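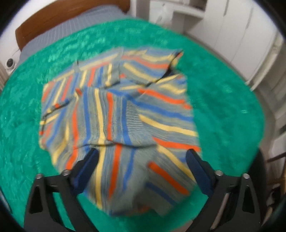
Striped knit on the green rug, crumpled and partly folded.

Laten Textile Notes
Gallery: knitwear, folding and storage
August 13, 2019

The gallery covers the handling of one striped knitted garment between airing and storage. The notes that go with it apply to most soft, loosely knitted pieces of similar weight. They replace the folding section of the old Cakau sheet, which was written for woven shirts and gave poor results on anything that stretches.

Garment and ground
Grey-blue base knit with bands of yellow, orange and royal blue. Fine ribbing shows between the bands. Where the cloth doubles over itself the bands change direction, and this is the quickest guide to how many turns have to be undone before folding can start. A band that runs straight and then breaks off at an angle marks a fold. Follow the band to the break, lift the upper layer there and lay it back.

Surface
A shaggy rug holds a knit in place while it is being opened out. A bare table lets it slide, and the far side moves every time the near side is pulled. The drawback is lint. Long pile sheds, and a loose knit picks it up on the underside. Shake the rug outdoors first and go over the garment with a soft clothes brush afterwards. For pale knits, put a cotton sheet over the pile.

Opening out
Lift from the body of the garment, never from a cuff or the neck. Take a wide hold with a good depth of cloth in it. A narrow pinch puts the whole weight on a few loops and leaves a raised point that needs steaming to remove. Bunched cloth is lifted as one mound, shaken once and lowered. Pulling at the mound from one side only tightens it.

Sleeves
A flap bent in at the side is usually a sleeve caught under or over the body. Free it before squaring the hem. Fold both sleeves straight across the back, cuffs level, with no fold falling on the shoulder seam.

Creases
Soft ridges left by crumpling drop out by themselves if the piece lies flat overnight. Hard creases need steam from a short distance, with no contact. Leave it to cool for 15 minutes before moving it. Steam and pressure together will flatten the ribbing for good.

Edges
Check the edges once the cloth is flat. An uneven or frayed part should be mended before storage, as a pulled loop runs further each time the piece is handled. Work from the wrong side with a blunt needle and a yarn slightly thinner than the original. Do not trim the loose ends until the repair is finished.

Folding
Face down, sleeves in, then 2 folds across the body from the hem upwards. Striped pieces show errors clearly. If the bands are level at both sides of the finished fold, the piece is square. Use 3 folds only where the shelf is shallow, and put a roll of acid-free tissue inside the last one.

Storage
Flat, on a shelf or in a box with a loose lid. No hangers. The Obi boxes hold up to four heavy knits or a slightly larger number of light ones, with the heaviest at the bottom. Refold in December along different lines so that the same loops are not always at the bend. The Pundau drawers are too tight for this kind of knit and are kept for cotton.

Records
The knitwear section of the index now runs to 1,700 entries. Enter the base colour first, then the bands, then any damage. Use plain colour names. "Grey-blue, bands of yellow, orange, royal blue" is enough to find a piece again; shade numbers from yarn cards are not, as most garments come in without one. Repairs go on a separate line with the position given from the wearer's side.

Filed under: knitwear, folding, stripes
Previous gallery: cotton blankets
Next gallery: scarves and shawls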